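把持の失敗は、指が物に触れる前に始まっていることが多い。Lurcombeの評価記録を最初から読み直すと、その印象が強くなる。指先の力が足りずに落とした例より、手首の向きを変えられないまま接近し、手の筐体が隣の物に当たって止まった例のほうが目につく。カタログの把持力やストロークの欄には、この種の失敗を予測できる数字が載っていない。

今回の特集では、Lurcombeが進めてきたグリッパの比較評価を取り上げる。対象は4機種、場所は計算機の中に組んだ台所、腕はすべて同じ白い多関節アームである。実機の台所で試す前に候補を絞るのが目的で、シミュレーションだけで採否を決める計画にはなっていない。本誌は評価用の設定ファイル、接触記録、再生用の軌道一式の提供を受け、一部の条件については編集部の計算機でも走らせた。

# 台所で手先を選ぶ　グリッパ比較評価の中身

## 台所を選んだ理由

工場の組立セルであれば、部品の姿勢も治具の位置も決まっている。グリッパは部品に合わせて設計すればよく、汎用品の比較はあまり意味を持たない。台所は条件が逆になる。天板の上には背の高いもの、低いもの、透明なもの、金属のものが並び、壁と吊戸棚が上と奥を塞ぐ。腕が入れる方向は限られ、手先の寸法がそのまま可到達範囲に響く。

Lurcombeの台所モデルは、木の天板と緑の戸棚、窓、それに家電と瓶を備える。家電や瓶は衝突形状を別に持ち、見た目の形状と計算用の形状が分かれている。瓶は首の部分と胴の部分で凸形状を分割し、トースターはつまみとレバーを本体から独立した剛体として扱う。戸棚の扉は蝶番の関節でつながり、取っ手は扉に固定されている。

見た目の質感は評価に使わない。カメラ画像から物体を認識する系は切り離し、物体の位置と姿勢はシミュレータから直接渡す。認識の誤差は後から一定の分布で加える。グリッパの比較に認識器の癖が混ざることを避けるための処置で、フィリパ・マガリャンイスが設計した評価手順のうち、彼女が最も譲らなかった部分だという。

「認識込みの成績が欲しいという要望は毎回来ます。出せますが、その表からグリッパを選ぶことはできません。カメラを替えたら順位が入れ替わるからです」

## 対象と共通条件

比較したのは次の手先である。

- **基準機**　短い指を二本備えた平行開閉式。箱形の筐体に駆動部が収まる。比較の物差しとして置いた。
- **Brarnent**　リンク式の三指。指の根元側が先に当たると先端側が巻き込む、いわゆる劣駆動の構成。
- **Varma**　樹脂の柔軟指を向かい合わせに配した二指。指の内側に柔らかい層があり、面で当たる。
- **Pledlow**　吸着パッドと薄い補助爪の組み合わせ。吸着と把持を切り替えて使う。

腕の側はすべて共通とした。関節の可動範囲、速度上限、トルク上限は同じ値を使い、手先の質量と重心だけを機種ごとに書き換える。制御周期は1000 Hz。関節空間の計画器が出した軌道を、手先のインピーダンス制御で追従させる。剛性と減衰の値は機種間でそろえ、機種ごとの調整は認めない。

最後の点は議論になった。柔軟指は手先そのものに受動的な柔らかさがあるので、腕の側の剛性を高めにとったほうが位置が決まりやすい。逆に基準機は指が硬いため、腕の剛性を下げたほうが接触時の跳ねが減る。同じ値を使えば、どちらかが損をする。マガリャンイスの判断は、中間の値を採って両方に少しずつ損をさせるというものだった。調整の自由度を与えると、調整にかけた時間の差が成績の差として出てしまう。

接触の計算は、面と面の接触を有限個の点で近似する一般的な方式をとる。摩擦係数は物体ごとに範囲を与え、試行のたびにその中から抽出する。柔軟指の変形は、指を短い剛体の連なりに分割し、間を回転ばねでつないだ近似モデルで表現した。有限要素法による変形計算は、試行数に対して計算時間が見合わないとして見送られている。吸着は、パッドと面の隙間、面の曲率、法線のずれから保持力を出す簡易モデルである。漏れの時間変化は扱わない。

使用した設定ファイルの版は18/7/9付で、以降の変更は今回の結果に入っていない。

## 課題

課題も4種類に絞られている。順に述べる。

**瓶を立てたまま移す。** 窓際の瓶を首または胴で持ち、天板の手前側に立てて置く。首は細く、胴は太い。どちらを持つかは計画器に任せる。液体の揺れは計算せず、重心の位置を試行ごとにずらして代用した。置いた後に倒れれば失敗、隣の瓶を動かした場合も失敗とする。

**調理用具を抜き取る。** 筒形の容器に立ててある木の道具を一本抜く。柄は互いに寄りかかっており、一本だけをつまむには指先が薄くなければならない。二本以上が同時に上がったら失敗、容器が倒れても失敗となる。

**トースターのつまみを回す。** 本体が軽いため、力のかけ方を誤ると本体ごと滑る。つまみの回転角が目標に達し、かつ本体の移動量がしきい値を下回ることを成功の条件とする。

**戸棚の扉を引く。** 天板の下にある棒状の小さな取っ手をつかみ、扉を開く。扉の円弧に沿って手首を回していく必要があり、腕の可動範囲が厳しい。途中で取っ手から外れれば失敗である。

機種と課題のすべての組み合わせに同じ数の試行を割り当て、総計は1968回。初期配置の乱数列は機種間で共通とし、ある機種が瓶を倒した配置で別の機種がどう振る舞ったかを一対一で照合できる。本誌が有用と感じたのは合計の成績表より、こちらの照合表だった。

## 結果の概要

| 課題 | 基準機 | Brarnent | Varma | Pledlow |
|---|---|---|---|---|
| 瓶の移動 | ○ | ◎ | ◎ | △ |
| 用具の抜き取り | ◎ | × | △ | ○ |
| つまみの回転 | ○ | △ | ○ | × |
| 扉の開放 | ○ | ◎ | △ | × |

記号はLurcombeの内部基準によるもので、同じ行の中での優劣を表す。行をまたいだ比較はできない。扉の◎と瓶の◎では成功率がかなり違い、扉は全機種を通じて成績が低い。

基準機に×がない点は、読み方に注意がいる。課題の選定が基準機で実行可能なものに寄っていた可能性を、Lurcombeは報告の注記で認めている。各課題は、まず基準機で手順を組み、動作を確認してから他の機種に移植された。開始姿勢や接近方向の候補集合が、短い二本指に都合のよい形で固まっていたことは考えられる。

## 瓶　巻き込む指と沿う指

瓶ではBrarnentとVarmaが並んだ。ただし成功の内訳は違う。

Brarnentは胴を持つ。三本の指が胴を囲み、根元側が当たると先端側が曲がって回り込む。認識誤差として加えた水平方向のずれは、囲む動作の中で吸収された。失敗は、隣り合う瓶の間に指が入らない配置に集中する。二本の瓶が近いとき、外側に張り出した指の背が隣の瓶を押す。指を開いた状態の外形が最も大きい機種であり、この失敗は把持力をいくら増やしても減らない。

Varmaは首を持つことが多かった。柔らかい面が細い首に沿い、接触点が縦に並ぶ。瓶の傾きを抑えるモーメントを指だけで支えられるため、持ち上げてからの揺れが小さい。一方で、胴を持つ場合は指が外側に逃げる。指をばねの連なりで近似しているため、実物の樹脂がどの程度逃げるかについては慎重に見る必要がある。ばね定数は単純な押し込み試験から同定した値で、ねじりについては同定していない。

基準機は首をつまむ。指が短く、接触面も狭いので、重心が下にある瓶は首を支点に振り子のように振れる。置く直前に待ち時間を入れると成功が増えるが、その分だけ動作時間が延びる。照合表で見ると、基準機が瓶を倒した配置の多くでVarmaは成功しており、逆の例は少ない。

Pledlowは曲面が苦手である。瓶の胴の曲率はパッドの対応範囲に入っているが、法線のずれに対する余裕が小さい。補助爪に切り替えた場合は基準機に近い動作になるが、爪が薄いため首の上で横に滑る。切り替えの判断は計画器が行い、その判断基準自体に改善の余地がある。

## 用具　指先の厚み

容器から一本を抜く課題では順位が入れ替わる。効いたのは指先の厚みと、指を閉じる前の開き幅である。

基準機は指を細く開いたまま柄の間に差し込める。開き幅を連続的に指令できるためで、目標の柄だけが入る幅にして降ろし、そこで閉じる。平行に動くので、閉じる途中で指先の高さが変わらない。計画が単純になる利点は大きい。

Brarnentは三本目の指の置き場がない。柄の束に入れると必ずどれかを余分に巻き込む。指を一本退避させる二指の姿勢も備えるが、退避した指が容器の縁に当たる。報告では、この課題についてBrarnentを評価対象から外す案もあったとされる。外さずに×として残したのは、機種選定の際に「できない課題」が表から消えると困るという現場側の要望による。

Varmaは指先が厚い。差し込みの段階で柄を押し分け、押された柄が戻るときに指の柔軟層を引っかける。引っかかった柄は持ち上がり、途中で落ちる。二本上がりの判定に入るものと、一本に戻って成功になるものが混在し、成績のばらつきが大きい。

Pledlowの補助爪はここで働いた。薄さだけなら対象の中で一番である。爪の剛性が低く、柄が重い側へ傾いたときにたわむが、抜き取りの間だけ持てばよいので致命的にはならない。

## つまみ　反力をどこで受けるか

つまみの課題は手先の性能より、手先と腕の間の力の受け渡しを試すものになった。

つまみを回すには、挟む力と回すトルクが要る。本体を滑らせないためには、回転以外の成分を抑えなければならない。理想的には手先の回転軸とつまみの軸が一致していればよいが、認識誤差がある以上、軸は必ずずれる。ずれた軸のまわりに回すと横方向の力が生じ、本体を押す。

硬い指では、ずれがそのまま力になる。基準機の失敗のほとんどがこの形で、指は滑らず、本体が動いた。Varmaでは指がたわんでずれを吸収するが、たわみの分だけ回転角が不足する。目標角に届かせるには余分に手首を回す必要があり、手首の関節が可動範囲の端に来る。二機種の成績はほぼ同じでも、失敗の理由は正反対といってよい。

Brarnentは小さいつまみに対して指が大きく、先端だけでつまむ姿勢になる。劣駆動の指は先端だけに力がかかると根元側の関節が動き、つまみから指先が浮く。構造上の性質であり、設計者もこの使い方を想定していないだろう。Pledlowの補助爪ではトルクが足りなかった。

編集部で条件を変えて走らせたのはこの課題である。腕の剛性を、回転方向は元の値のまま、並進方向だけ下げた。基準機の成績は上がり、Varmaはほとんど変わらなかった。共通の剛性という前提が基準機に不利に働いていたことを示す結果だが、他の課題では剛性を下げると瓶の揺れが増える。課題ごとに剛性を切り替える運用を認めるなら、比較表は別のものになる。

## 扉　腕の限界が先に来る

扉は全体に低調だった。接触記録を見ると、取っ手から外れた失敗の前に、手首または肘の関節が限界に近づいている例が多い。グリッパの比較としては切れ味の悪い課題である。

それでも差は出た。Brarnentは棒状の取っ手を指で抱え込み、手首の向きが扉の円弧に追いつかなくても外れにくい。取っ手が指の中で回るからである。基準機は平面の指で取っ手を挟むため、挟んだまま向きを変えると接触が面から線に変わり、保持が急に弱くなる。途中で力を緩めて取っ手を回らせる手順を入れると改善した。指の内側に浅い溝を設けた場合の計算も行われ、こちらのほうが効果は大きい。溝付きの指は今回の表に含まれない。

Varmaは引く方向の力に弱い。指が前に伸び、根元で曲がる。Pledlowは取っ手の棒が細くて吸着できず、扉の面を直接吸う案は鏡板の段差でパッドが密着しないため不採用となった。

扉の課題で気になったのは、手の長さである。手首から指先までの距離が長い機種ほど、低い位置の取っ手に対して腕を引いた姿勢をとらねばならない。Brarnentは手が長く、姿勢の面では損をしている。それを抱え込みの余裕で補った形だ。手首側の取り付けを短くできれば差はさらに開くと見られる。

## 手先の筐体という障害物

冒頭に挙げた筐体の干渉に戻る。全課題を通じた失敗を原因で分類すると、接触前の干渉、接触時のずれ、保持中の滑り、解放時の引っかかりに分けられる。接触前の干渉は、課題が違っても同じ機種に集まる傾向があった。原因は手の外形であり、指の性能とは関係しない。

天板の隅、壁と家電に挟まれた一帯では特に顕著になる。上から降ろす接近であれば、下向きの指先が届いても、その上に載る筐体の角が家電の上端に触れる。計画器は干渉する姿勢を捨てるので、実際にぶつかる前に「解なし」で終わる例も多い。Lurcombeは解なしを失敗に数えている。数えない流儀もあるが、その場合は狭い場所の成績が見かけ上よくなる。

筐体の幅を仮想的に縮めた計算も見せてもらった。指の寸法も力も元のままで、外側の箱だけを薄くする。基準機では隅での解なしが目に見えて減った。購入者が筐体を薄くすることはできないが、取り付け角を変えることはできる。手を手首に対して斜めに付けるだけで、隅の成績は変わる。マガリャンイスは、グリッパの機種選定より先に取り付け角の検討をすべき利用者が多いと見ている。

## シミュレーションの信頼範囲

Lurcombeは2月に、実機での突き合わせを小規模に行っている。用いたのは基準機とVarmaで、課題は瓶とつまみに限られた。順位は一致した。失敗の形は一致しないものがあった。

基準機の瓶では、シミュレーションにない失敗として、指先のわずかな汚れによる滑りが出た。摩擦係数の範囲を広げれば平均としては含められるが、試行の途中で摩擦が変わる現象は表現できない。Varmaのつまみでは、柔軟指がねじれた後に元の形へ戻るまで時間がかかり、次の試行の開始時に指先の位置がずれていた。ばねの連なりには履歴がないため、計算では毎回きれいな形から始まる。

吸着については突き合わせが済んでいない。Pledlowの成績は、今回の表の中で最も信頼度が低いと考えるべきである。簡易モデルは隙間に対して厳しめに作られており、実機のほうがよい結果になる可能性は残る。悪い方向の要因としては、天板の木目や塗装面での漏れがあり、どちらが勝つかは測るまでわからない。

計算の再現性には問題がなかった。編集部の計算機で同じ乱数列を流したところ、大半の試行で成否が一致した。一致しなかったのは、瓶が倒れるか倒れないかの境目にある試行で、接触計算の並列化の順序に由来する差と思われる。境目の試行を特定する用途には、むしろ使える。

## 選定に使うなら

評価を見る限り、全課題で優れた機種はない。台所で何をさせるかが決まっている利用者にとっては、該当する行だけを読めば足りる。瓶や缶が主ならBrarnentかVarma、細い柄の物を扱うなら基準機、平らな箱や皿の類を足すならPledlowに検討の余地があるが、平面の対象は今回の課題に入っていないので推測の域を出ない。

用途が決まっていない場合、基準機から始めるという選択は妥当である。理由は成績より、失敗の原因が読みやすいことにある。平行に動く硬い指では、滑ったか、当たったか、ずれたかを接触記録から一意に判定できることが多い。劣駆動の指や柔軟指では、同じ記録から複数の原因が考えられ、切り分けに追加の試行が要る。

指先の交換にも触れておく。基準機は指をねじで外せる構造で、溝付き、薄型、長尺などの指を作って付け替えられる。今回は短い標準指だけを評価した。交換指を含めた比較を次の評価に入れる計画があり、そのための治具と、指の形状から衝突形状を自動で作る手順の整備が進められている。手の外形を変えずに指だけを変えた場合、干渉と保持のどちらがどれだけ動くか。そこが分かれば、表の○のうちいくつかは書き換わるはずである。

次の評価では、開始姿勢の候補集合を機種ごとに作り直すことも決まっている。基準機の手順を移植する方式はやめ、各機種について同じ計算時間の枠内で候補を探索させる。今回の結果と直接つながらなくなるため、基準機についてだけは旧方式も並行して走らせる。
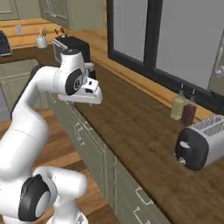
バルタサル・エンリケスからは、校正刷りに対して次の意見が届いた。候補集合を作り直すなら、基準機を物差しに置くこと自体もやめたほうがよい。短い平行二指は干渉が少なく、どの課題でも最初に動いてしまうので、以後の課題づくりがそれに引っ張られる。物差しには、あえて扱いにくい手を選び、その手で組んだ課題を他の機種に回す比較を一度やってみるべきだ。表の見え方は相当変わると思う。取り付け角の件は賛成だが、角度を振った計算を載せずに結論だけ書くのは早い。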